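Lengyel Joinery has bought Plokier, the Ballarat maker of flat-pack office furniture, for an undisclosed sum. The deal closed on August 31, 2018 and covers the Treltton shelving range. All 27 Plokier staff keep their jobs.
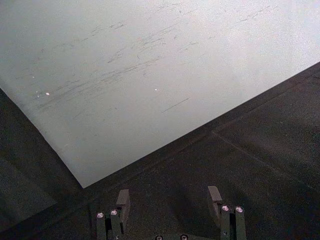
Annick Besnard stays on as general manager until March. She said the two workshops would share a paint line and a delivery centre, with almost 103 retailers to be supplied from Ballarat. Orders already placed will be honoured at current prices.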